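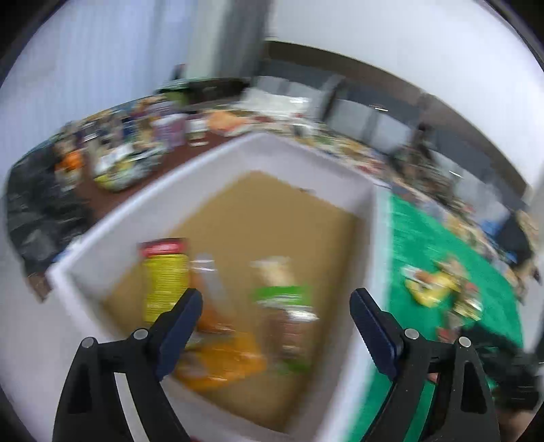
Packaged items in a white box, with the hand-held gripper open over them

Gornley Household Robots FAQ
Last updated 19 Aug 2026

Can a robot put my shopping away yet?

Partly. If the packets are of a kind it has met before, and they are lying apart from each other, a good arm with two fingers can lift most of them and put them in a box. In our own trial in March we asked the Ivik arm to make 149 lifts from a table. It was fine with cartons and jars. With thin shiny bags it was much weaker, and with bags lying on top of other bags it often took two at once or none.

Why are snack bags so difficult? They weigh nothing.

The weight is not the problem. A bag changes its shape when you touch it, and a clear plastic bag also confuses the camera, which sees the food inside and not the surface. A person feels with the fingertips where the bag ends. Most grippers at a household price feel very little, or they feel nothing.

What is a hand-held gripper for, if a person is holding it?

It has the same kind of fingers a robot would have, but the arm is yours. You do the chore with it, and the recording is used later to teach a machine. We also recommend it to shop owners before they buy anything. Try to pack one shelf with two stiff fingers and you will soon know which of your goods are going to make trouble.

Is it better to work on a table or on something soft?

A table, if you have the choice. On a bed or a sofa the surface gives way, the cloth can be pinched together with the packet, and a shiny woven pattern makes the edges harder to find. But homes are full of soft surfaces, so we test on them too.
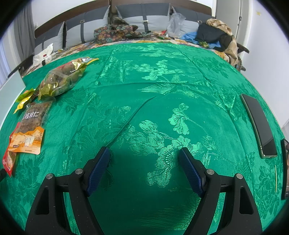 One reader wrote to us that she would be glad of a machine which does only the bed: take off everything that does not belong there, fold what can be folded, and leave the rest in one pile. She does not mind if it needs the whole morning, as she is out at work.

We think her wish is reasonable, but it contains three separate jobs. Taking things off is possible today with supervision. Making a pile is easy. Folding is still slow, and for thick or slippery cloth we would not promise it at all. There is also the question of what belongs there. The machine must be told, and in every home the answer is different.

How fast is it?

Slower than you. The Vandenberghe unit in our test room needs 10 seconds for a simple packet when everything goes well - and it does not always go well. For a small shop which packs mixed boxes this is too slow in busy hours. At night it may be acceptable.

What does it cost?

The Zellbridge gripper alone is 560 euros at our counter, without arm and without software. Spare finger pads are sold in sets of 4. Please ask us for the price of a full arm, as it depends on the reach and on the table mounting.

Can I leave it alone in the house?

We advise against it. Somebody should be near enough to press the stop button, above all if there are children or animals at home.

Will it learn my kitchen by itself?

No, not the models we sell. You have to show it each new task, and after you move the furniture you may have to show it again.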